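Does the coffee cup deposit scheme count lids, and is it worth signing up?

Posted by rullis_resident in Waste and Recycling

The town of Nakholm is bringing in a deposit on takeaway cups in November. I run a small coffee counter in the Rullis district and got a letter telling me I have to choose between the shared returnable cups and paying the single-use charge. The letter doesn't mention lids at all. I went through 1,222 cups last month, nearly all with plastic lids. 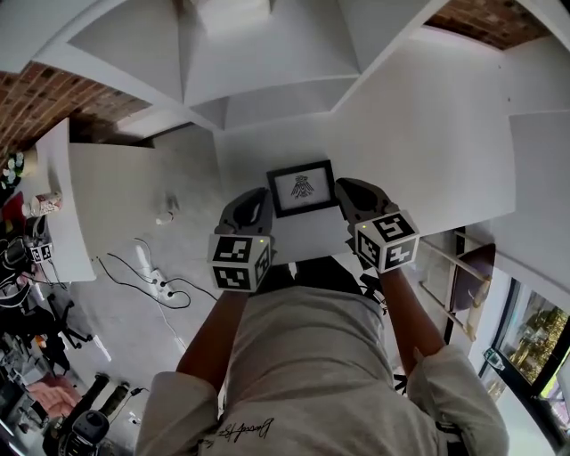
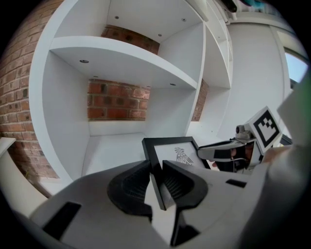
Small picture frame with the line drawing of a bird, on the table and held up.

Do lids carry their own deposit, or do they go with the cup? And if a customer brings back a cup without the lid, do I still have to pay the full deposit? I don't have much storage, so I'd like to know how often they pick up too.

3 replies

Chornovol Street Deli
We were in the trial from the start, so I can tell you how it worked for us. The lid is separate. There is no deposit on it. You pay back the full amount on the cup whether or not the lid comes with it, and lids that do come back go in the smaller gray crate. If a cup is cracked you still pay the customer and put it in the crate marked for damage. Don't throw it out, you get credited for it.

Pickup was twice a week for us. Iltar does the washing and they bring clean cups when they take the dirty ones. A crate holds 68 cups stacked, and we needed space for four crates, two clean and two dirty. They fit under the back counter once we moved the flour. In our first month we handed out 717 cups and got 414 back over our own counter. The rest may have gone back to other shops, which is allowed, and you aren't charged for those as long as you scan each cup when it goes out. Scan them. We forgot for most of a morning and sorting out the statement took weeks.

You can still buy plastic lids for your own paper cups, but then you are on the single-use charge for that sale, and you have to show it on the receipt as its own line.

teapot_lane
Just tell people to bring their own mug. That's what I do and I haven't bought a lid in years. The whole thing is a tax on small shops if you ask me. Half the bins by the harbor are full of cups anyway and they only empty them in the mornings.

northside_counter
The first reply is right about the deposit but the pickup may be different for you. Twice a week was for the trial streets. Rullis is on the outer route, and the schedule I was given has one pickup a week, before 10 a.m., with extra ones if you ask the day before. At your numbers I would ask for the extra one from the beginning. Rinse the cups if you can, especially anything that had milk in it, or the crates smell by the third day.

Also check the size. The shared cups come in small and medium only. If you sell a large, it has to be in a paper cup with the charge on it. I dropped the large from my board and had two complaints.

The form for choosing is on the back of the letter. It has to be signed on both sides, and mine was sent back because I missed the second one.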